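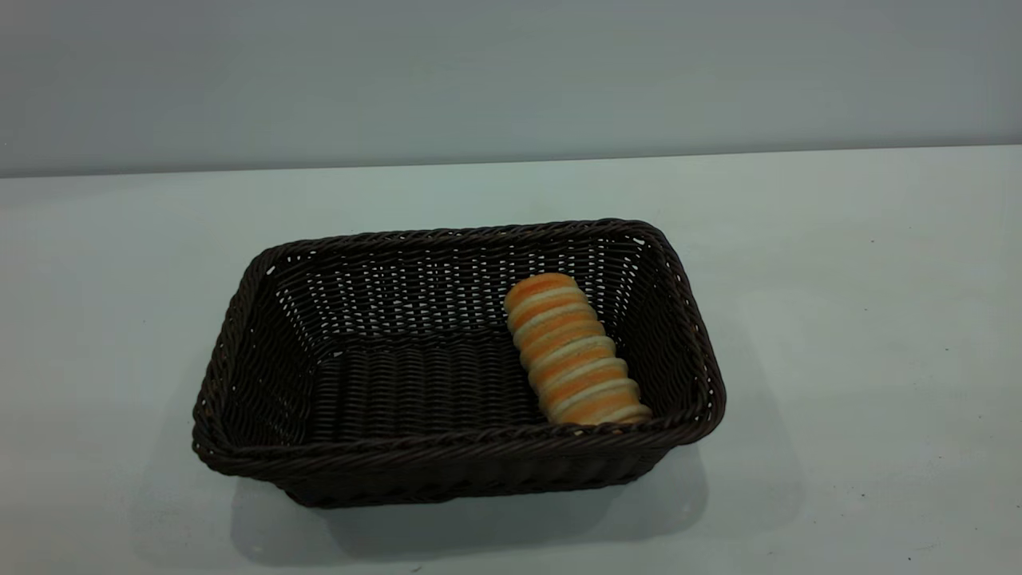

The bread basket on the cell's work table, with one striped roll at its right end.

The pick-and-place cell at the Tistlow packaging laboratory handles one task all day. A single arm lifts a bread roll from the table, carries it to a woven basket and sets it down. Mairéad Hegarty has maintained the cell for the past two years and spoke with us about what its upkeep involves.

"Visitors ask about the arm first," Ms. Hegarty said. "Most of my hours go to the table, the lamps and the fingertips."

Her day begins at 7:30 with a reference check. The basket is placed square to the front of the table, and the overhead camera records its rim. The control software, a package called Habte, compares the rim with a stored outline. A difference of more than 8 millimeters stops the cell until the basket has been moved back.

Dark wicker required some adjustment. According to Ms. Hegarty, the original exposure setting suited the pale tabletop and lost the floor of the basket almost entirely. "The open weave on the back wall was a second difficulty," she said. "Light comes through the gaps, and the software read them as small objects. We raised the exposure and told it to ignore anything narrower than a finger pad."

The soft finger pads are replaced after 2,000 cycles. Yurii Kobzar, who carries out the replacements, explained that wear appears first at the outer corners. "A ridged roll is harder on a pad than a smooth one," Mr. Kobzar said. "The pad settles into a groove and takes the load there." After each replacement he runs 200 test grasps at reduced speed and enters the closing force in the cell's log.

Cleaning is less formal, though both technicians consider it important. The table is wiped with a dry cloth before the camera check – never with a spray, which leaves a film under the lamps. Small specks are tolerated as long as they lie outside the placement area.

The most serious fault this year occurred in May, when the wrist cable began to lose its signal at full extension. Mr. Kobzar traced the fault to a clamp fastened too tightly at the elbow. The repair took one afternoon, and the new cable was routed with a wider loop.

Ms. Hegarty expects to replace the lamps next. The replacement units have been ordered through Bretavel, and the camera will be calibrated again once they are installed.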